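Chapter 4
Learning to Place from Demonstration

4.1 Introduction

A robot that has been shown how to do something must still decide which parts of the showing mattered. Suppose an operator guides an arm so that it lifts a bottle and puts it into a bowl. The record of that motion contains joint angles, finger positions and a stream of pictures, sampled many times a second. Very little in the record says that the bowl was the goal. The same numbers would fit a task defined as "move thirty centimetres to the right", and a method that learns this second task will do well until the bowl is moved.

This chapter is concerned with placing tasks, in which an object already on the work surface has to end up in or on another object. Grasping was dealt with in Chapter 3, and the reader is assumed to know how a grasp pose is scored and how a two-finger gripper closes on a curved surface. Placing has received less attention than grasping. It is harder to score, as a grasp can be tested by lifting but a placement is right or wrong only with respect to an instruction.

We take as our running case the Pluka study, a set of demonstrations and trials carried out with a single arm over a table of toy kitchen items. The study is small by present standards. It has the merit that its method was written down before the first trial, and that its failures were recorded with as much care as its successes.

4.2 The wrist view

Two camera positions are in common use. A fixed camera, set above or beside the table, gives a view in which the table does not move and the arm does. A wrist camera travels with the gripper, so that the fingers keep a nearly constant place in the picture while everything else shifts. The fixed camera is the easier of the two to calibrate. The wrist camera gives more detail close to the point of contact, and is less often blocked by the arm itself.

Its main weakness is range. With the arm raised, a large part of the table is in view, but small items cover few pixels and printed labels may not be readable. With the arm lowered, the detail improves and the surroundings are lost. The fingers also hide whatever lies beneath them. A method that uses the wrist view alone must therefore carry some memory of what it saw on the way down.

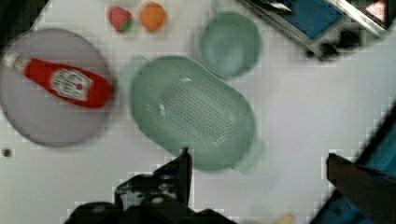 Skesetti, Nov 13, 2020

The layout shown is typical of those used in the study. The colander and the small round bowl are the same pale green, which makes colour a poor cue for telling one from the other; a learner has to use size or outline. The ketchup bottle lies across the grey plate, so an instruction that names the plate as a target meets a surface already in use. One finger overlaps the lower part of the colander, and the visible outline of that object is no longer a complete oval. Each of these conditions is ordinary in a kitchen, and each was a known source of error in earlier work.

4.3 Collecting the demonstrations

The operator drove the arm by means of a hand-held controller. Every demonstration began from a raised pose and ended when the fingers had opened and the arm had withdrawn. No demonstration was edited. Where the operator hesitated, the hesitation stayed in the record, and the effect of this on the learned motion is taken up in Section 4.7.

A total of 1,000 demonstrations were kept for training. They were spread over 57 layouts, a layout being defined as a fixed choice of objects together with their starting positions. Small changes in the angle of an object were allowed within a layout. Changes in the choice of objects were not.

The instructions were short written phrases, such as "put the strawberry in the bowl" or "put the bottle in the colander". An instruction was fixed before the operator took hold of the controller. This order matters. When instructions are added afterwards by a person watching the recording, they tend to describe what took place, and a failed attempt at one task may enter the data as a good example of another. Relabelling of that kind has its uses — see Section 4.8 — but it answers a different question from the one asked here.

4.4 The learning problem

Let an observation consist of one wrist picture and the current state of the gripper, the latter being its pose and the distance between its fingers. Let an action be a small change in that state. The learner is given pairs of observations and actions, each pair tagged with the instruction in force, and must produce a rule that returns an action for any new observation and instruction.

Copying the operator's action at each step is the simplest such rule and is known as behavioural cloning. Its chief fault was met in Chapter 2. Small errors carry the arm to positions which the operator never visited, the rule has no examples there, and the next error is likely to be larger. In placing tasks the fault shows itself most often near the end of the motion, when the held object hides part of the target.

The Pluka method differs from plain cloning in two respects. First, the rule predicts a short run of 10 actions and carries out the whole run before looking again. This lowers the number of decisions in one trial, and with it the number of chances to drift. The cost is a slower response to any change on the table. Second, the rule is trained to predict the final resting position of the object as well as the next actions. The additional output is not used to drive the arm. Its purpose is to force the inner layers of the network to represent the target, and it also gives the experimenter something to inspect when a trial goes wrong.

4.5 How a trial was judged

A placement was counted as a success if three conditions held once the arm had withdrawn. The named object had to be in or on the named target, no other object was to have left the table, and the fingers had to be clear of the target. An object leaning on the rim of a bowl was scored as a failure. So was a correct placement that took longer than the time limit.

Each test layout was tried 15 times, with the objects returned to marked positions between trials. The person resetting the table was not told which version of the method would run next. Such a precaution is cheap and is left out of many published studies. A bottle put back with its cap a little higher may be easier to grip, and a tester who hopes for a good result can make that change without knowing it.

Results from a single bench should be read with some caution. The Hendricks bench, described in Section 4.6, used the same arm and the same objects under different lighting, and the ranking of the methods there was not identical. The Testia layouts were designed later to separate the effect of lighting from that of object position, and they supply the data for the exercises at the end of the chapter.

4.6 Two benches compared

Before comparing the benches it is necessary to state what was held constant. The trained network was not altered between sites. The time limit, the list of instructions and the raised starting pose were also the same. The table surface and the lamps were different, and the wrist camera had been removed and refitted, so that its angle to the fingers could not be assumed equal. We begin with the last of these, as it can be measured directly.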